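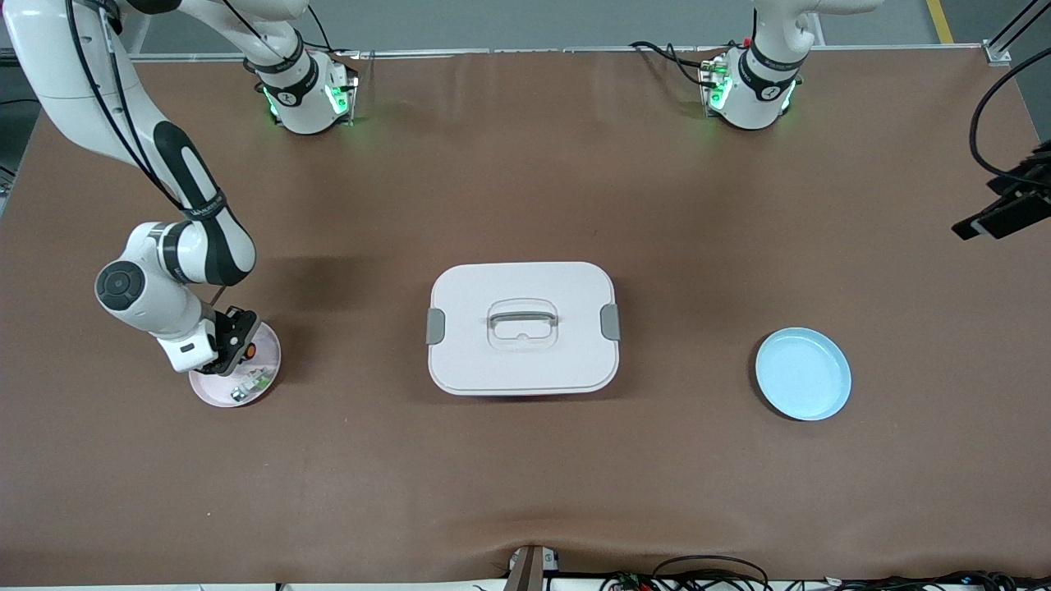
Home | Pantry | Storage | Checklists

Dry Grain Storage Check, Tisstead Kitchen

Completed in February, before the morning delivery.

1. Bins closed and labeled. PASS
Rice, oats and barley all carry a packing month. The Hodance brown rice has the oldest label, so use it first.

2. Stock off the floor. FAIL
One 80-pound sack of wheat berries was leaning on the back wall. Move it to the low rack.

3. Signs of insects. PASS
Traps 1 to 4 clear. Webbing in the cornmeal last time, none now. Keep whole grain flours in the cooler anyway. The oil in the germ turns fast in a warm room.

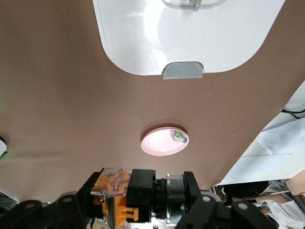
4. Room temperature. COMMENT
The Pristix thermometer read 84 degrees at 2 p.m. Too warm for brown rice. Prop the vent open and read again at closing.

5. Delivery slips. PASS
Quiambao lot 1304 matches the slip. File it with the others.

Recheck items 2 and 4 next month.

244 shares | 3 comments

Related
How long does barley keep?
Cleaning a flour bin
Freezing cornmeal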